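Cenex 202 Levelling Compound

Cement-based smoothing compound for interior concrete floors
Product code 3595
Supplied by Nanley Building Materials, Vatville

Cenex 202 is a single-part, polymer-modified levelling compound for use over concrete slabs, sand and cement screeds and existing ceramic tile. It is mixed with clean water only. It can be laid from a feather edge up to 15 mm in one application, and up to 30 mm when bulked out with the coarse aggregate sold separately as Ezzat Filler Grit.

The product is intended as an underlayment and must be covered. It is suited to carpet tile, sheet vinyl, rubber, linoleum and most bonded timber floors. It is not a wearing surface and should not be left exposed in service, even where a sealer has been applied.

Where it can be used

Cenex 202 is for dry interior areas at ground level or above. Typical locations are offices, classrooms, shops, corridors and domestic rooms. It may be laid over slabs with embedded heating pipes, provided the heating has been run up to working temperature, held there, then switched off 48 hours before laying.

Do not use it outdoors, in tanked areas, below an unventilated timber floor, or over any slab without a working damp-proof membrane. Where the relative humidity of the base exceeds 75 per cent, apply Ezzat DPM in two coats, the second at right angles to the first, and prime over it before levelling.

Preparing the base

The base must be sound, rigid and free from laitance, paint, old adhesive, curing agents and oil. Mechanical preparation is preferred. Acid etching leaves salts in the surface and is not accepted under the product warranty. Power-floated slabs should be lightly shot-blasted or ground to open the surface.

Cracks wider than 1 mm should be opened, vacuumed and filled with a resin repair mortar. Movement joints must be carried through the full thickness of the compound and must not be bridged.

Prime absorbent bases with Ezzat Primer diluted 1:3 with water. Prime dense or non-absorbent bases with Ezzat Primer neat, and leave until the film is clear and tacky. Pooled primer should be brushed out before it dries.
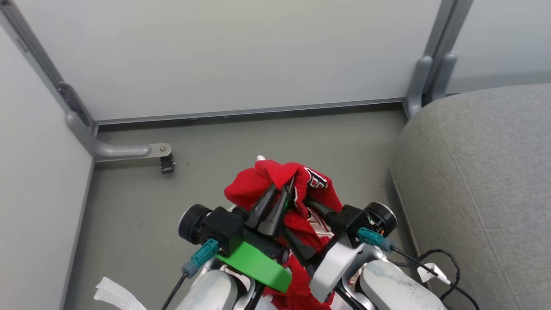

Cenex 202 will take up the colour and texture of whatever is left on the base, and fine dust is the commonest cause of poor bond. Vacuum twice, the second time immediately before priming. In rooms that remain furnished, the narrow strips of floor under desks and fixed units need the same treatment as the open area, and anything lying there has to come out first. Textiles deserve particular attention: a crumpled garment such as the red one with white lettering, held over the grey floor, can shed fibres that stay behind on the surface after the cloth itself has gone. Fibres caught in the primer film show as raised lines under thin vinyl. They should be scraped off and the patch primed again.

Mixing

Pour 4.6 litres of cold, clean water into a mixing vessel of at least 30 litres. Add one 20 kg bag of powder gradually while stirring with a slow-speed drill and paddle. Mix for two minutes, let the material stand for one minute, then stir again briefly. The mix should be smooth and free from lumps.

Do not exceed the stated water content. Extra water brings a weak, chalky surface and may cause the polymer to separate. Material that has started to stiffen must be thrown away and must not be thinned.

Laying

Pour the mixed compound onto the primed base and spread to the required depth with a steel trowel or pin rake. Work from the far wall towards the door. A spiked roller, used within ten minutes of pouring, will release trapped air and help adjoining pours to merge.

Air and floor temperatures should be between 5 and 30 °C during laying and for 24 hours afterwards. Protect fresh material from draughts and direct sunlight. In deep winter work, portable heaters must be vented to the outside.

Second coats should be laid as soon as the first will take foot traffic. If more than a day has passed, prime the first coat with Ezzat Primer diluted 1:3.

Technical data

Appearance: grey powder
Bag size: 20 kg
Water per bag: 4.6 litres
Working time at 20 °C: 25 minutes
Foot traffic at 20 °C: 3 hours
Ready for textile coverings, 3 mm depth: 12 hours
Ready for vinyl and rubber, 3 mm depth: 24 hours
Compressive strength at 28 days: 30 N/mm²
Flexural strength at 28 days: 7 N/mm²
Coverage: roughly 4 m² per bag at 3 mm

Drying times lengthen at low temperatures, in high humidity and at greater depths. Check moisture content with a hygrometer before fixing any impervious covering.

Storage and packing

Store in unopened bags, off the ground and under cover. Shelf life is six months from the date printed on the side of the bag. Part-used bags should be folded, taped and used within the week. Full pallets hold 50 bags and are shrink-wrapped. Bags with torn outer plies should be refused on delivery.

Safety

Contains cement. The wet mix is alkaline and can burn skin and eyes. Wear waterproof gloves, eye protection and a dust mask when emptying bags. Wash splashes off at once with plenty of water. The full safety data sheet is sent with the first order and on request.

Related products

Ezzat Primer, 5 and 20 litre
Ezzat DPM, 5 kg pack
Ezzat Filler Grit, 10 kg
Cenex 207 Rapid Repair Mortar, 10 kg

Share this page (7)

Nanley Building Materials, Vatville | Contact technical desk | © Nanley | Back to top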